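Section 3: Setting up your Perron table loom for the first time

Welcome back, and well done for getting this far. If you have followed the unpacking section you will have the Perron out of its carton, the side frames bolted on, and the little bag of spare heddles put away somewhere you will remember. What follows takes most people a comfortable afternoon, and there is no prize for hurrying, so do put the kettle on first.

Choosing where the loom will stand

The Perron is happiest on a broad, steady table that doesn't rock when you lean on it. A cloth or felt cover underneath is a very good idea, both to protect the table top and to stop the loom creeping away from you as you beat. Try to leave enough room behind the back beam to get your hands round it, and enough in front for your elbows (you will be surprised how far they travel once you find a rhythm).
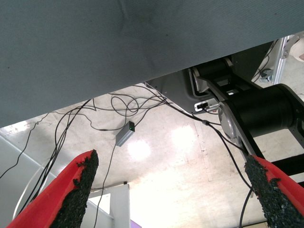

Perron Owner's Guide, Issue 3

1. Stand the loom with the front beam towards you and the ratchet handle on your right.

2. Press down gently on each corner in turn. If one corner lifts, turn the rubber foot beneath it anticlockwise until it just touches the table.

3. Slide the warp stick into the groove on the back beam. It should go in with a soft push. If it sticks halfway, draw it out, turn it end for end and try again.

CAUTION: Keep small fingers well away from the ratchet while the handle is being turned.

Winding the warp

For a first project we always suggest a plain cotton warp of 100 ends in a single colour. It is forgiving, it shows up mistakes early, and the finished piece makes a lovely table runner. Our own Vamutik cotton is spun with beginners in mind, but any smooth, firm yarn of a similar thickness will do nicely. Please save the fluffy mohair for later!

4. Wind your warp on a board or pegs, keeping an even pull all the way. Tie the cross securely before you lift anything off.

5. Lay the warp over the back beam and spread it evenly between the two red marks on the raddle.

6. Turn the back ratchet slowly, laying in a strip of brown paper with every turn so that the layers of yarn can't sink into one another. A helper holding the far end of the warp makes this a great deal easier, though you can manage alone if you stop every so often and tug each bunch snug.

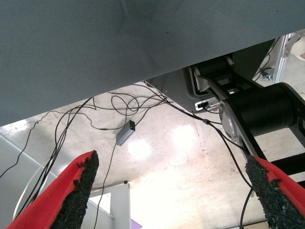 7. When the last of the warp is just hanging over the castle, lock the ratchet and let go of the handle. Give it a moment and listen for the click as the pawl settles in the tooth.

NOTE: If the pawl slips, don't force it. There is a small spring behind the cover plate which can work loose in transit, and hooking it back over its pin cures the trouble nearly every time. Sheldon Gagnon, who drew up the Perron for us, still hooks his on with a crochet hook, and we have never found a better tool.

Threading and tying on

8. Sit where you can see the heddles without stooping. Daylight from one side is kindest to the eyes.

9. Working from right to left, take one end through each heddle in the order 1, 2, 3, 4, and repeat. Check every group before you move on to the next, however sure you feel.

10. Sley the reed with one end in each slot, then tie the ends to the front stick in small bunches with a half bow, which you can undo later.

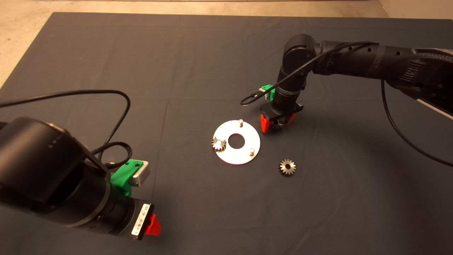

11. Pat the warp with a flat hand from one side to the other. It should feel the same all the way across, like the top of a well-made bed. Tighten any slack bunches and pat again.

12. Weave in a few rows of thick scrap yarn to close the gaps, and then you are ready to begin your header.

CAUTION: Always ease the tension off when you finish for the day. A warp left tight overnight in a warm room may stretch unevenly, and the beams will not thank you either.

Shuttle winding is covered in Section 4.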